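Lodging Trade Notes > Opinion > Rooms and Supplies

The Case Against the Wrapped Slipper
By Eluned Trevor

Hotels spend a great deal of effort on the height of a mattress and almost none on the small goods handed to the person who sleeps on it. I have specified room supplies for Omby and later for Trurneris, and in both jobs the slipper was the last line on the order sheet. It was bought by unit price, in lots of 1000, and judged on whether the sole stayed attached.

My complaint concerns the fastening. A closed slipper pair reaches the guest with up to 3 layers of restraint: an outer bag, a paper band, and a connector or stitch holding one slipper to the other. Each layer has a function in shipping. After the carton is opened in the linen store, most of those functions have expired, and the guest inherits the work of removal.

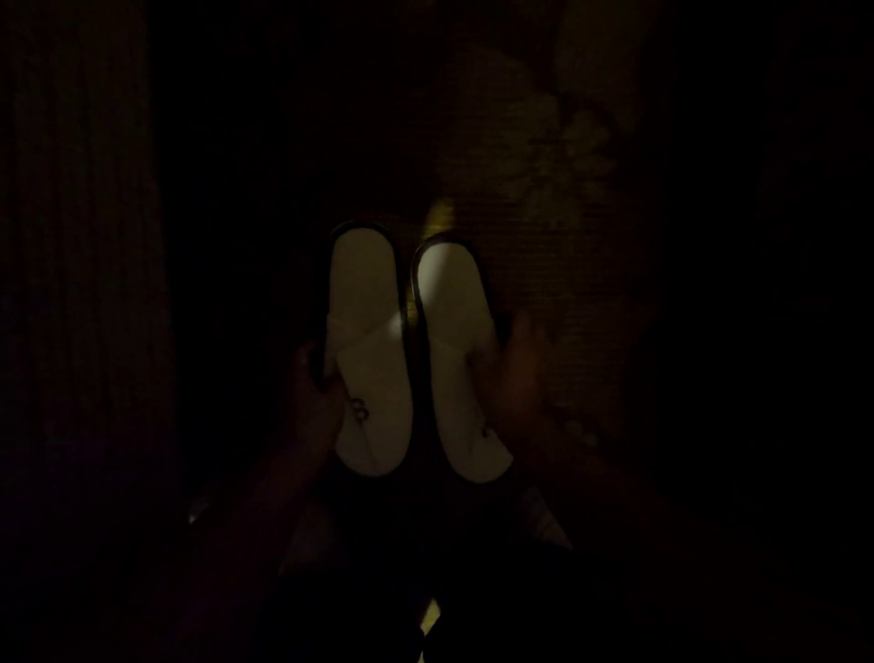 The work is usually done late, with one lamp on, by a person sitting down in dark clothes who has left the scissors at home. A plastic loop that parts easily at a bench under bright light is a different component at 11 p.m. Pulling on it transfers the load to the sole edge, where the binding is weakest. At Trurneris we logged returned pairs for one season, and torn binding was the most common fault on the sheet.

Film wrap deserves separate treatment. It protects a pale surface from scuffing, and I accept that. It also makes noise, sheds static, and leaves a scrap that is too light to stay in an open bin. In a twin room the noise matters more than the scrap. The second guest may already be asleep.

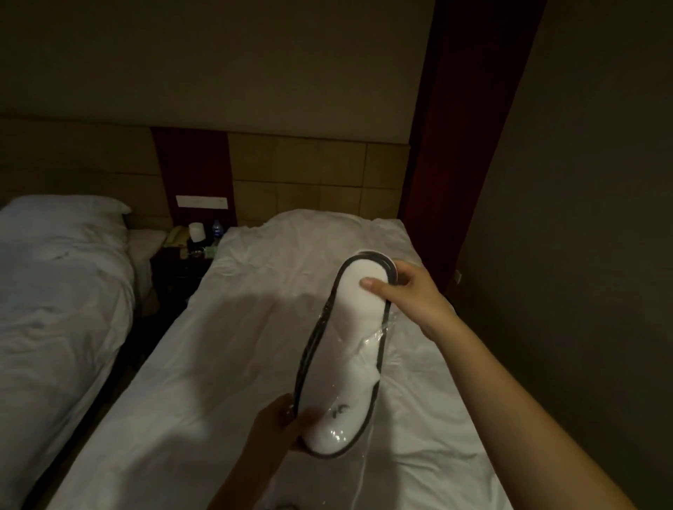 A white item still partly in clear plastic, twin room, low light.

Suppliers answer that guests read the wrap as proof of cleanliness. Tekin made this argument to me over 4 meetings and Kundov made it once, by letter. I think it is half right. Guests want evidence that an article is unused, and a paper band supplies that evidence. It tears quietly, lies flat in the bin, and can carry the size.

The other omission is a place to put things. A twin room with one nightstand between the beds gives each guest half a shelf, already taken by a phone and a glass. Everything else goes on the duvet. 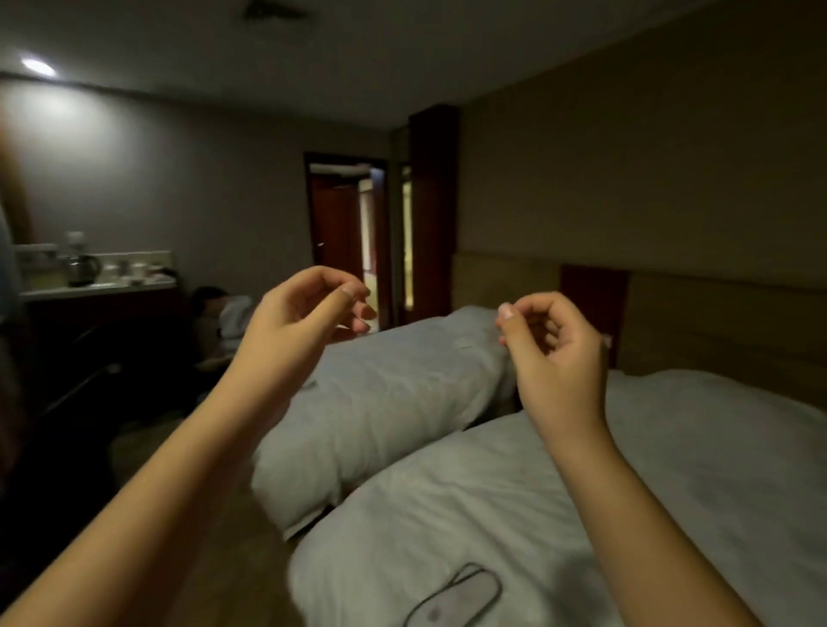

A thick duvet is a poor work surface. Small flat articles slide into the folds and are found by housekeeping, or by a foot. A shallow tray on a luggage bench would cost less than the film on a season's slippers, and I have put that in every specification since Trurneris. Two buyers have struck it out. The paper band has survived both times, and the connector is due for review in September.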